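Home Organization Basics - Session 4 Handout
Sorting small things: boxes, trays, baskets
Notes by Rawan Karaki, 8 February 2021

Read before you come. Bring last week's drawer sheet, filled in or not.

Recap from session 3

Drawers. Flat things lie flat, tall things don't belong there. We ran out of time on dividers, will pick it up in March with the kitchen unit. If you bought dividers already, keep the receipt, half of them won't fit.

Today: containers that sit out on a surface. Play corner, hobby table, the counter by the back door. Same rules for all three more or less.

Main terms (use these in your written work, please)

Closed container - has a lid. Box, tin, carton. You can't see what is in it without opening. Good for things used once a week or less.

Open flat container - tray, shallow dish. Low edge. Everything visible, nothing stacked. Good for things in use right now.

Open deep container - basket, tub, bin. Fast to fill, slow to search. Slots or holes in the wall help a bit, you get a peek at the contents.

Stray - anything on the surface that isn't in or on a container. Strays are where you start. Always.

Top load - something stood on a lid. See below, this one costs you.

The four-step pass

1. Strays first. Pick up, decide, put in. Don't open any lids yet.
2. Clear top loads. If a box has something on its lid, the box is as good as locked. People stop opening it, then they forget what's inside, then they buy it again.
3. Trays. Take out whatever does not belong to the current job or game. A tray with one thing on it is fine. A tray with everything on it is a table.
4. Deep baskets last. Tip out, sort, refill. Skip this step if you have under ten minutes, it makes a mess you can't finish.

Order matters more than speed. Several of you did baskets first in the practice round and ended up with more strays then you started with.

Choosing the size

Hijazi's rule from the reading: container should be two thirds full on a normal day. Full on a normal day means no room on a bad day. Mostly empty and it starts collecting junk mail.

Don't buy sets. The Plimutitz set in the supply list is there because the school already owns it, not a recommendation. Mixed shapes work better on a small table anyway - the eye tells them apart without labels.

Color: handy if you stick to it, useless if you don't. One family in the Hijazi chapter had a bright basket for play food and a bright basket for craft stuff, same green. Guess how that went.

Worked case: play food on a black tabletop

We'll do this one together on the board. Categories are easy here since the play food is one group, so all the thinking is about placement.

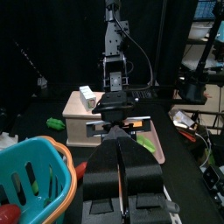
Fig. 1. Play food and containers before the pass: lidded wooden box with carton on top, pink tray, teal basket with orange rim.

Work through it using the terms:

Stray - the bright green toy vegetable lying left of the box. It goes first. Basket is the obvious home, there is already something green in there (seen through the slots).

Top load - small white carton standing upright on the box lid, toward the back corner. Move before anybody needs the box. Where to? Depends on contents, and the label won't settle it from a distance. Pick it up and check.

Tray - pale pink, raised edges, one light green food piece in it. If the tray is "in use" leave it. If play is over, the piece joins the others and the tray goes back empty. It's also set at an angle. Square it up at the end, not the start.

Basket - leave alone for a short pass.

Common mistake on this case: people want to put the toys in the wooden box since it's nearest. You'd have to take the carton off and lift the lid every time. Kids won't. Most adults won't.

Practice for next time

Pick one surface at home. Nothing bigger than a desk. Do the pass twice, two days apart, and write down:
- strays at the start, by kind (toys, paper, food things, other)
- any top loads, and if they came back the second time
- which container you would swap and for what

Length 200 to 400 words, typed or neat handwriting. Sketch from above is welcome, no photos needed.

Reading: Hijazi, chapter on shallow storage, plus the Pamoto leaflet on lids (copies on the side desk, take one only pls).

Optional: the Dremo worksheet. Skip question on attic storage, we don't cover it.

Still to sort out - makeup date for the group that missed session 2. Will post it on the door.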